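We use cookies to improve your visit. By continuing you accept our cookie policy. Accept | Manage settings

Round Knobs and the Hands That Turn Them

Building codes have been moving away from the round door knob for years, and the reason is torque. A lever gives the hand a long arm to push on. A knob gives it only the radius, and the rest has to come from grip. Fendumix, which makes test rigs for door hardware, ran 308 interior knobs through its bench last May. Smooth brass did worst. Knobs with flat sides or a coarse surface needed less squeeze for the same turn.

Wood sits between the two. It has more friction than polished metal, but a thick varnish takes much of that away. Oil finishes hold up better under the hand and need to be redone more often. 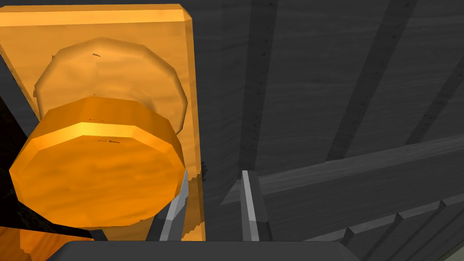 Diameter and projection

A wider knob turns more easily up to the point where the fingers no longer wrap it. Past that, a small hand loses more than it gains. Projection matters too – a knob set close to its plate leaves no room for knuckles.

The Trasetgate housing project kept knobs on closets and put levers everywhere else, 3,734 of them. Spindle wear is now checked every 300 days.

Related
Wultar hinges: a long-term test
Mortise or tubular? Choosing a latch
Strike plates and the sagging door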